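Back on the fern trail (and a new pen!)

So my August project is officially under way and I am having the best time. I've been wanting to get back into letter writing for years, proper paper letters with stamps, and I finally cleared a drawer for it and bought a pad of the nice cream paper from Grindby, the little stationery place two streets over from the library. They had the unlined kind back in stock. I bought two pads. I may go back for a third before the month is out.

The goal is one letter a week, mailed by Wednesday. I've got a list of people I owe letters to and it is longer than I'd like to admit (my old roommate sent me four pages last winter and I answered with a text message, which I still feel bad about). Hers went out first. I wrote about the garden, the leak under the sink, the book I gave up on halfway, and by the time I signed it my hand was killing me. I'd forgotten how much there is to say when you sit down with no one waiting for a quick reply!

The pen is a Moges with a fine nib, filled with a blue-black ink. I tried a broad nib first and my handwriting looked like a ransom note. The fine one skips a little on the upstroke if I go too fast, so I've been slowing down, and my lowercase g has improved a ton. My r still looks like a v. Working on it.

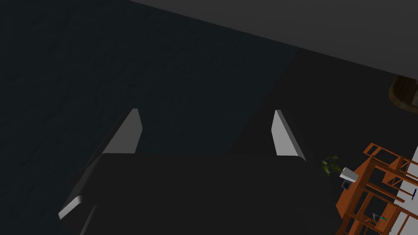
Wide open, against the dark.

I also got curious about how much I write, so I counted words. The letter to my roommate came to 1286, and the one to my aunt was 1302, which made me laugh because hers felt so much shorter. The thank-you note to my neighbor was roughly 800, and I'd planned on a postcard! She asked one question about tomatoes and off I went. So I'm past 3000 words already, by hand, and I can't remember the last time I did that. College, maybe, in one of those blue exam books.

A few things I've picked up so far. Date the top of the page before you start, or you'll forget. Keep the letter you're answering right next to you and go through it as you write, since people love it when you pick up on some small thing they said. Don't start over when you make a mistake. I crossed out an entire sentence in my aunt's letter and drew a fern over it, and now there's a fern on every letter I send (hence the title). They're getting better. The first one looked like a feather duster.

For stamps I've been using up an old sheet of bird ones, and then I'd like to find some with flowers. Envelopes are the one thing I haven't figured out. The cream ones that match the paper are a hair too narrow, so I have to fold in thirds and then tuck a corner, and it drives me nuts. If you know of an envelope that takes this size of sheet folded once, please leave a comment!

Next up is my cousin in Dundach, who has moved twice since I last had an address for her. I've got the new one on a sticky note and I'm starting tonight after dinner.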